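Household Economics, Unit 11: Durable Goods and What They Really Cost

Reading for this week is the Brendby chapter, pages 200 to 226, minus the section on freezers, which has aged badly.

Sticker price and lifetime cost

A durable good is something you buy once and pay for many times. The sticker price is the part people argue over in the store. The running cost arrives in small bills, so it gets much less attention, and the repair cost arrives on a holiday weekend.

For the problem set, use this layout: purchase price, plus yearly running cost times years of service, plus repairs, minus whatever you can sell the thing for at the end. For most appliances you may enter zero on the last line. Your brother-in-law's opinion of its resale value is not data.

Worked case: a washer costs 582 dollars, uses 26 dollars of power and water a year, and lasts 11 years with no repairs. Running cost is 286, so the lifetime cost is 868. Divide by years of service and you get just under 79 dollars a year. Last year a third of the class divided by 12 out of habit. Please don't.
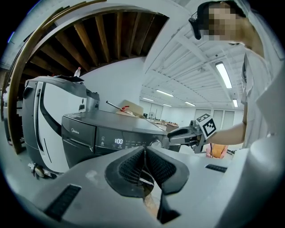
Why do we divide by years of service instead of years of warranty?

Because the warranty tells you how long the seller will worry, and you want to know how long the machine will work. Use the warranty period only when you have no better estimate, and say so in your answer.

Repair or replace

Sixten Nyberg's rule, which you will meet in the Grement exercise, is to repair when the bill is less than the yearly cost times the years you expect to gain. It ignores the purchase price entirely. That money is gone and has no vote. Students find this easy to write down and painful to apply to anything they own.

The Irkau tables are in the back of the packet. Column four is mislabeled and should read "per year." Problems 1 through 6 are due at the start of class, on paper, stapled. Problem 5 has two acceptable answers, depending on what you assume about hot water.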